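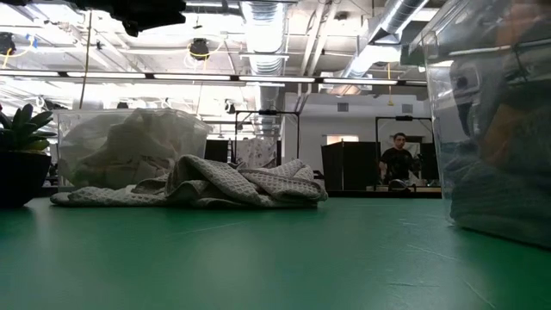
According to Westilside, the towels should never have been in the same set as the napkins. A square napkin folds one way, more or less, and a waffle towel folds four ways, and whoever sorts them later has to know which one was meant. The note came in on the first draft of this card and it was a fair one. The towels now have their own section and their own fold rule.

# Osska Linens: sorting and folding notes

Posted in March by the Osska maintainers
14 comments · 3 shares

## What this is

Osska Linens is a collection of written records and photos on household cloth: towels, washcloths, napkins, dishcloths, pillowcases and a small number of odds and ends. Each record covers one piece of cloth from the time it leaves the pile to the time it is put down folded. The collection holds 1,000 records. There are 36 kinds of cloth, of which 31 have at least one photo.

The records were written at tables, by people sorting and folding real laundry. Most of the cloth is old. A good part of it was donated through Proltis, which runs a linen exchange, and the rest came out of our own closets.

Use it if you want to compare folding methods, plan a sorting table, write instructions for a laundry room or check how long a mixed load takes to put away. It has also been used to settle arguments over thirds and halves.

## What is in the folder

- `records.csv` — one row per piece of cloth
- `kinds.csv` — the list of cloth kinds, with weave, usual size and fold rule
- `photos/` — pictures of cloth, bins and tables
- `folds.md` — the fold rules written out in full
- `CHANGES.md` — what moved between versions

The photos are not matched one to one with the records. Some kinds have several and some have none. If you need a picture for every row, this is the wrong collection.

## Columns in records.csv

- `id` — a plain number, never reused
- `kind` — matches a row in `kinds.csv`
- `shade` — white, light, gray, dark or mixed
- `start` — flat, bunched, inside out or tangled
- `fold` — halves, thirds, roll or none
- `seconds` — time from first touch to set down
- `redo` — yes if the piece was shaken out and started over
- `note` — free text, often blank

`shade` is judged by eye under the room lights. Off-white goes in as white. Light gray goes in as gray. We tried a finer scale and people disagreed with themselves from one hour to the next, so we went back to five values.

`start` is the column most people ask about. "Bunched" means the piece is in a heap but no part of it is caught around another piece. "Tangled" means it has to be pulled free of something first. A towel dropped on the table by itself is bunched, however bad it looks.

## Setting up the table

The records come from different rooms, but the layout was kept close to the same.

1. Clear enough table to lay a bath towel flat both ways.
2. Put the bins at the back and to one side. Clear bins are easier than baskets, because the shade of the pile can be checked without digging.
3. Keep whites and off-whites in one bin and grays and darks in another. Browns go with the darks.
4. Take out one piece at a time and set it down in the open part of the table.
5. Start timing at the first touch after that.
6. Put the folded piece on a second surface. Folded stacks left on the sorting table get knocked over.

Plants and other small things may stay at the edge as long as a sleeve won't catch them. A smooth table is faster than one with a cloth on it. Scratches in the top make no difference we could find, except with very thin napkins, which can snag.

## Waffle towels

These got the most changes after the comment from Westilside.

A waffle weave has a raised grid, and the grid grips itself. When the towel is bunched, the ridges catch and the folds hold their shape, so one shake is seldom enough. Find a flattened edge first. Follow it to a corner, hold the corner, then run the other hand along the edge to the next corner. Lifting from the middle of the heap gives you a cone of cloth and you will have to put it down again.

Once it is flat, smooth from the center out with the side of the hand. Don't pull on the corners. A waffle towel stretches more one way than the other, and a pulled towel ends up as a diamond. Laying it down again usually fixes this.

The rule in the current version is thirds the long way, then halves. The older rule was halves and halves again, which makes a thick stack that leans. Records made under the old rule are still in the file and have `old rule` in the note column. There are 100 of them.

Liao, the shop that printed our table cards, pointed out that thirds are hard to judge on a grid because the eye wants to count squares. Counting squares does work, but it is slow. Fold one side in until the part left showing is twice as wide as the part you folded — then bring the other side over it.

## Napkins, washcloths and dishcloths

Napkins are halves and halves again. Washcloths are halves once, and may be left in a flat stack if they are small. Dishcloths follow the washcloth rule unless they have a loop sewn in one corner, in which case the loop stays on the outside so the cloth can be hung without unfolding it.

Pillowcases are listed with these for no good reason. They should have moved when the towels did and they will in a later version.

## Known problems

- Gray is overused. Some pieces marked gray are probably faded black, and a few are whites that went through with something they shouldn't have.
- The `seconds` column has rows where the person stopped to answer the door or look for a missing sock. Most of these have a note. Not all do.
- Large sheets are missing. They don't fit on the tables we had, and folding them takes two people.
- Fitted sheets are missing on purpose.
- Left-handed and right-handed folding were not kept apart. It matters more for rolls than for flat folds.
- Damp cloth was left out, but "damp" was decided by feel.
- `redo` was added partway through. Blank means it wasn't asked, and should not be read as no.

## Questions that keep coming up

**Can I mix my own records in?** Yes. Start your ids above the last one in the file and put your initials in the note.

**Why are two bins used and not three?** Three were tried. The gray bin and the dark bin filled up with the same things, so they were joined.

**Is there a limit on bin size?** The table cards say up to 36 pieces per bin. Past that the cloth at the bottom gets pressed hard enough to crease, and light pieces start coming out with the one above them.

**Do the folds match store folds?** No. Store folds are made to show the label and these are made to fit a shelf.

## Changes in this version

- Waffle towels split from napkins and given the thirds rule
- `shade` cut back to five values
- Bath mats dropped, since they were never really folded
- Spelling of "dishcloth" made the same everywhere
- Proltis pieces marked with a P in the note column

## Use and credit

The records and photos may be used and changed freely. If you publish something from them, name Osska Linens and say which version you used. Corrections to fold rules are welcome, and it helps to send the row number along with the kind of cloth. Changes to the table cards have to wait for the next print run at Liao.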